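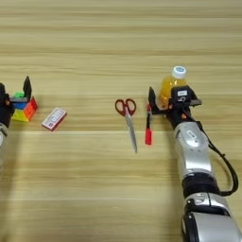

Two-arm table, right arm holding the bottle, left gripper at the cube

From: Armelle Delaunay
To: bench-practice list
Date: June 24, 2025
Subject: Re: Draft 2 of the bench rules, liquids and sharp things

Dear all,

Abdelghani Abou Zeid wrote:
> Rule 4 says "no open liquid within reach of the arms". Does a
> closed bottle count? At Korer we use them every day. And I find
> nothing in the draft about scissors.

Thank you for reading it so carefully. My answers are under the headings, so that Xiaoyan can copy them into draft 3.

1. Liquids
A bottle with its screw cap on is allowed. I propose a limit of 1,000 ml for each bottle, and the operator checks the cap by hand before the session. A gripper must not open a bottle under these rules - for this we need a separate text, and Solange has offered to write it.

2. Scissors and blades
You are right, it was missing. My proposal: "Scissors are put on the table closed, with the points away from the place where a person stands." Both arms must be stopped when somebody puts them down or takes them back.
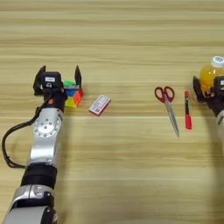

Scissors closed, marker with the cap on, and a free stretch of table beside the small box

3. Space between objects
Draft 2 asks for 40 mm between two objects. Lionel finds this too small for wide fingers and I agree with him, but I have no better number. Does Warkeo have a value in their own rules?

Please send your comments to the list and not only to me. In March we lost two good remarks in this way.

Kind regards,
Armelle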